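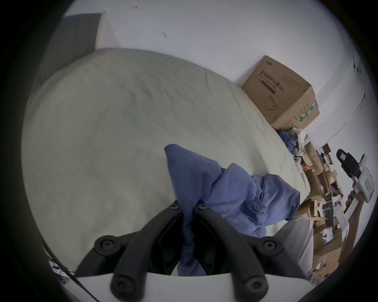 The **Trunlow gripper comparison** is a programme of trials concerned with hand-held grippers used to record handling tasks for robot arms. It was set up by Mavromatis, a maker of small arms and controllers, and is carried out in furnished rooms as well as at the workbench.

## Method

Each device is held by an operator and has two black fingers on a white base, with a camera looking forward over them. Operators pick up, fold and put down cloth on a bed. Cloth was chosen as the main test material, as it changes shape with every grasp. A full series consists of 1,000 grasps for each finger design, and a single session is limited to 45 minutes. 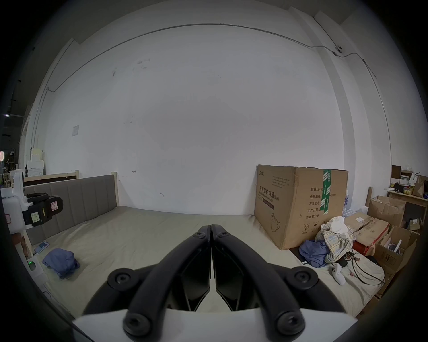 Two finger designs have been compared. The Dadness finger is stiff and closes at the tip – a form suited to lifting one layer of fabric. The Starach finger bends along its length and holds thicker folds more firmly, but is slower to let go.

## Results

After 4,000 recorded grasps, the Dadness finger was found to drop fewer thin items, while the Starach finger performed better on towels. Wear at the pivot screws was noted in both. Version 2 of the test procedure, adopted in October, added a check of these screws before each session.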